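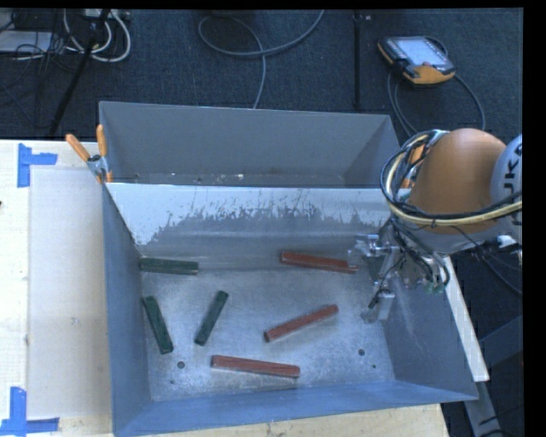
Green and red blocks lying flat in a gray metal block bin, with a second bin behind.

A block bin, called a Londen tray in some older shop catalogs, is a wide, open container used to keep small building or sorting blocks together. Metal ones are often gray and have walls that lean outward, so a hand can reach the corners without scraping a knuckle. The name Londen comes from the Raptis workshop in Uvton, where the first trays were folded from sheet metal and sold by the pair – one for the blocks in use and one for the blocks being put away.

Blocks kept this way are usually plain, narrow and rectangular, and color is the simplest way to sort them. Dark green and brick red are an old and much-loved pairing, easy to tell apart even on a dull afternoon. A bin that has seen plenty of use picks up scratches and cloudy patches on its floor, and many owners grow rather fond of them. Round holes in the floor make it easier to shake out dust. A standard Wemton set holds 200 blocks, far more than most families ever have out at once.

Comments (3)

We had the Wemton set growing up and I can still hear the racket when it got tipped out!

Does a soft cloth work on the scratches, or should I leave them be?

Leave them – mine is 55 years old and all the nicer for it.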